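Where Did All the Repair Shops Go?
Project report by Javiera Riquelme
Fri 5 June

So my topic changed twice before I landed on this one. First I wanted to do bike lanes, then I wanted to do the old cannery, and then my toaster died and I couldn't find a single place in Nollunstead that would look at it. That got me wondering what happened to all the little repair shops my grandmother talks about (she had a guy for everything, shoes, radios, the iron), and here we are, a whole term later.

I started with the phone directories at the library. They go back further than I expected and they smell terrible. I picked two years to compare, my grandmother's favorite one, 1983, and then 2000, which was the last one on the shelf. In the 83 book I found 34 listings under repair of one kind or another. By 2000 it was down to 2, and one of those was really a phone store that changed batteries. I went through the pages again on a different day to make sure I hadn't skipped a column, and I got the same numbers both times.
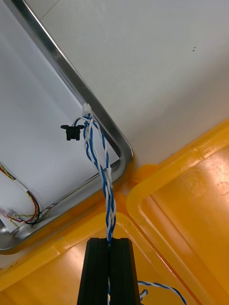
The best part of the project was talking to Dardo Quiroga. He worked the counter at Stojanovska, the radio and television place on the corner by the bank, until it closed. I had a list of questions and we got to maybe three of them, because he just took off! He told me people used to come in on Saturdays with a lamp or a hair dryer under one arm and stay to talk for an hour. He fixed a lot of things that only needed a new plug. What he remembers changing most was the price of new stuff. Once a new radio cost less than the labor on an old one, he said, he stopped being able to tell people with a straight face that it was worth it.

He also had a lot to say about glue. I didn't have a question about glue, but he says a case held with screws is an invitation and a case held with glue is a locked door, and I wrote that down.

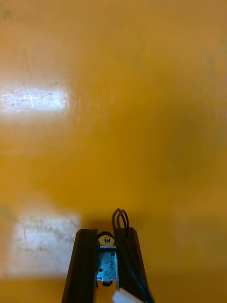
Rent was the other thing, and I should have looked at it sooner. Stojanovska was in a row owned by a family, and when the row was sold to a company called Fadance the leases all came up together. I couldn't get the real rent numbers. I wrote to Fadance and never heard back, so everything I have on this is from Dardo and from one newspaper clipping, and I know that's thin.

I did find one new thing going the other way. Zikgate is a swap and repair night at the high school, and it starts up again in July. I went to the last one before the break with my toaster. A woman there showed me how to get the crumb tray out (I didn't know it had one, please don't tell my mother) and we found a loose spring. It makes toast again, a little dark on the left side.

If I did this over I would check more years in between, and I'd talk to customers too. My grandmother has already volunteered, and she wants it known that the shoe guy was overpriced.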